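Saturday, bench 2, Surnton shared workshop

Carrying on with the wrist view for the Anditz arm before any more aluminium gets cut. All of today's work is in the simulator. The real wrist bracket is still clamped up with the glue going off, so the arm itself stays parked.

Loaded the wrist model exported from Sowah and put the gripper back on with the fingers fully open. First load failed on a missing mesh path, same fault as last time: the export writes the folder name with a capital and the loader wants lower case. Renamed by hand. It needs a proper fix in the export script, which I have not done.

Test object for the low pass is the white pencil on the white tabletop. Poor contrast on purpose. If the segmentation can hold a white hexagonal body against a white surface it should manage most of what we keep on the real bench.
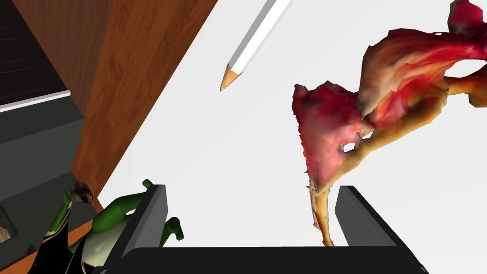
Ran 10 approaches at the default gain. Five closed on the pencil, the rest stopped short or pushed it along the table. The misses are nearly all the same error: the estimated long axis is out by a few degrees, one fingertip touches first and the pencil rolls until a flat face settles it. Raising the closing speed made this worse. Dropping it to 18 mm/s helped, and I have left it there for now.

Also tried friction on the pads at the value from the Zoltevel rubber sheet. Too optimistic, I think. The pads on the real gripper are older and have been wiped down with all sorts. Will measure them with the spring balance once the bracket is out of the clamps.

Second job was the rolled wrist. The joint limit in the config was still the one for the old servo, so the planner was refusing poses that the new one can reach. Corrected it and drove the wrist well over to check that nothing in the chain flips sign. Room geometry stays put and the fingers stay in the same open V, so the transform is right. Exposure is less good – at this angle the right finger is against a very dark surface and the auto setting wanders.

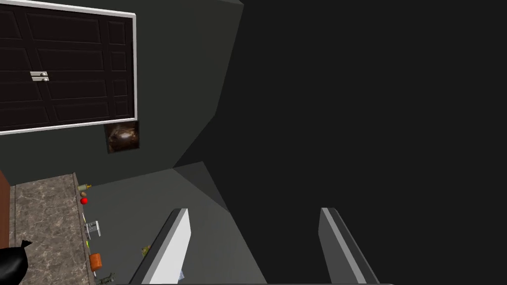 Entry by the bench 2 keyholder, arm and gripper build

Fixed exposure from here on. With auto switched off the edge detector finds both fingers in every pose of the roll sweep, 56 poses in all, no dropouts. The log is in the shared folder under wrist_roll.

Left to do:
Case of the folder name in the export script.
Pad friction, measured.
Repeat the pencil runs with the slower close and fixed exposure together. So far I have only changed one at a time.
Move the cable exit on the bracket drawing. It fouls the second screw at full roll and the driver will not go in straight.

Please leave the clamps alone until Monday's session.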